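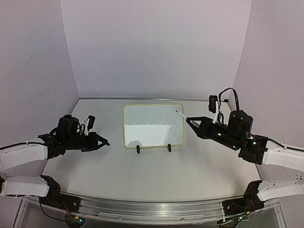
A Morning at the Kondusach Hatchery Open House

I have been fishing the lake at Trorkardale since I was tall enough to see over the side of a boat, and in all that time I never once thought hard about where the trout come from. I knew there was a hatchery. I knew a truck showed up in spring. That was it! So when the Kondusach hatchery put up a sign at the bait shop saying they were opening the gates for a morning in September, I put my name down and talked my nephew into coming along (he's nine, he was promised donuts).

We got there at 8:30 and the gravel lot was already nearly full, so we parked on the grass by the creek and walked up. You check in at a folding table, you get a paper wristband, and then you step in a tray of disinfectant before you go anywhere near the water. My nephew went through the tray three times. They're serious about it, and they asked everybody who had fished another lake that week to leave their boots in the car. I was wearing mine. I did the whole tour in a pair of loaner rubber boots one size too small, so learn from me and bring sneakers.

Our group was led by Yesenia Medrano, who runs the rearing side of the place. She talks fast and she likes questions, and she got plenty. First stop was the incubation room, which is dark and cold and smells like a wet basement. The eggs sit in stacked trays with creek water running down through them, and she slid one out for a few seconds so we could look with a red flashlight. There was nothing in them yet but little eyed eggs, orange with two black dots, and my nephew decided on the spot that he could never eat trout again. (He had it for dinner later that week.)

From there you go out to the raceways, the long concrete channels you can see from the road. There are 28 of them, and the fish are moved along as they grow, so you can walk from finger-sized to keeper-sized in about the time it takes to drink a coffee. Kids got a paper cup of pellets to throw. If you've never seen a few hundred trout go after a handful of feed all at once, it's worth the drive by itself - the water just boils. I got splashed right down the front and didn't mind a bit.

I asked what everybody at the lake asks, which is why some years the stocked fish seem so much dumber than others. Yesenia laughed and said she hears that one a lot. Her answer was that fish raised by hand feeding start to think a shadow over the water means lunch, so now they feed from covered hoppers made by an outfit called Navickas and keep people away from the last raceways in the month before release. She also said half of it is us. The first weekend after stocking, everybody throws the same thing in the same spot off the same dock. Guilty!

After the raceways there was a casting clinic on the lawn with Heino Paju, who has guided on the lake forever. No hooks, just a rubber plug on the line and some hula hoops laid out on the grass at different distances. I figured I'd stand back and watch the kids, but he put a rod in my hand and fixed something I've been doing wrong for years. I drop my wrist too far on the back cast. He had me tuck the rod butt into my sleeve cuff so I could feel it every time I broke my wrist, and after ten minutes my loops were tighter than they've been in ages. My nephew, on a spinning rod, put 6 in the far hoop and has mentioned it every day since.

Heino also did a short talk on letting fish go properly. Wet your hands first. Keep the fish in the net and in the water while you get the hook out, pinch your barbs down before you start, and if you want a photo have the phone ready before the fish comes up. He doesn't like people holding trout by the jaw like bass and he said so more than once.

The last thing was a tagging demo in the shed by the loading bay. They've put tags in 969 fish for the lake this year, small yellow ones just behind the top fin. If you catch one, write down the number, the date and where you were, clip nothing, and either call it in or drop a card in the box at the boat ramp. You get a hat. I want that hat.

What didn't work so well: the food line. There was one grill going for the whole crowd, and we waited long enough that we missed the start of the fly tying table, where every seat was taken by the time we got over there. The Trendar booth was giving away leader material and had run out by 10. Parking on the grass would have been a mess if it had rained, too.

Good to know if you go next time:

Admission is free, the casting clinic is $2 for the loan of a rod.
Kids need a grown-up with them the whole time, and strollers don't do well on the gravel.
Dogs stay home.
Take the early tour. The fish are fed in the morning and you'll see a lot more going on.
Bring a jacket for the egg room, even on a warm day.

We stopped at the ramp on the way home to try out my new back cast. Caught one small perch, no tag.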